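Bench notebook, Heywood room
June, started 9:30

Carrying on with the small-goods table. Lutz and I agreed last time that the drawers under the window have to be emptied before anything new goes in, so that's the job for this morning. Top drawer first, then the one that sticks.

Top drawer was mostly cords. Sorted by plug, then by length. Anything with damaged insulation went straight into the scrap bin, no repairs on mains cords in this room. Three went. The good ones are coiled and tied with the cloth ties from the Vilten order, which hold better than the wire ones and don't mark the jacket.

Note on coiling, as it came up again: follow the curve the cord already has. If it fights you, let the free end hang and untwist, then start over. Don't wrap cords around the body of a power strip. It puts a hard bend right where the cord enters the housing, and that's where the last two failed. Coil it beside the strip and leave the plug on the outside so it can be found without undoing the whole thing.

Power adapters are the usual trouble. Nearly all black, nearly all the same size, and the print on the label is too small to read under this light. Went through them with the magnifier and wrote voltage and current on white tape, one flag per adapter, on the cable a hand's width from the block. Tape on the block itself peels once it gets warm. Five had no readable label. I put those in the tray marked UNKNOWN and did not guess. Lutz has the meter at Skeketby until the end of the week, so they wait.

10:45

Second drawer. Had to take the whole thing out to free it, there was a pencil stub behind the left runner. Waxed both runners while it was out. Slides fine now.

Contents: tape measures, puzzle cubes, bags of screws and spare clips, boxes with nothing on the outside to say what's in them. The tape measures I checked against the steel rule at 100 cm. One read short by a full millimeter, the hook rivets were bent. Straightened the hook and checked it again, still short, so it has a red dot on it and is for rough work only. Please don't peel the dot off. The others are good. Let the blade in slowly, letting it snap back is how the hooks get like that.

The cubes go back to the shelf by the door. Natalie wants them kept with the things for the open afternoon and says visitors pick them up before anything else. Two of them turn stiffly. A drop of silicone in each would do it, but I'm out, so added to the Grokow list.

Bags: every clear bag gets a paper slip inside, written side facing out. I know you can see through the plastic. You still can't tell one length of screw from the next without opening it.

11:30

Talked to Natalie Hebden about the mats. She would like to go over to rubber. I'd keep the felt on this table. Small parts don't roll on it, and it's kinder to screens and painted cases. Against it: it holds dust and metal filings, and it creeps toward you as you lean on it. We left it that the felt stays here and rubber goes on the soldering bench. Vacuum the felt with the brush head, don't shake it out in the room.

Screens with cracked glass should be handled by the stand or the case and never by the face. Clear tape across the glass if it's going to be moved any distance. Lutz Vogler has the list of which ones are worth a new panel — I think most aren't, but it's his call.

Drawer labels are done for the top two. Wrote them by hand, the label printer is out of tape (also on the Grokow list). The order as it stands: cloth ties, silicone, label tape, magnifier bulb. Total comes to 23 lines with what Lutz had already put down, so I'll send it before lunch. 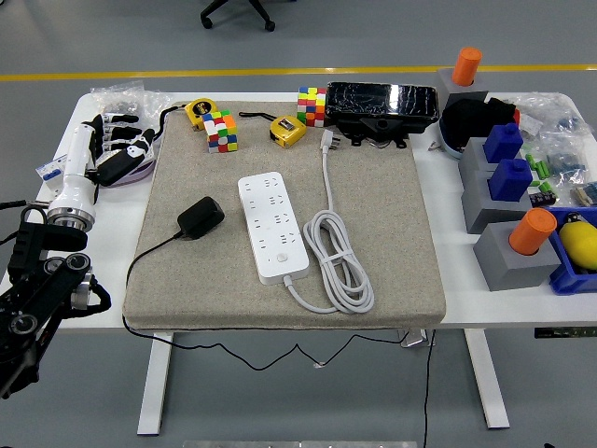

Third drawer after lunch. It's the deep one with the battery chargers, and I want the UNKNOWN tray off to the side before I open it so the two lots don't get mixed. Need a second tray. Ask Natalie if the one from the sink is free.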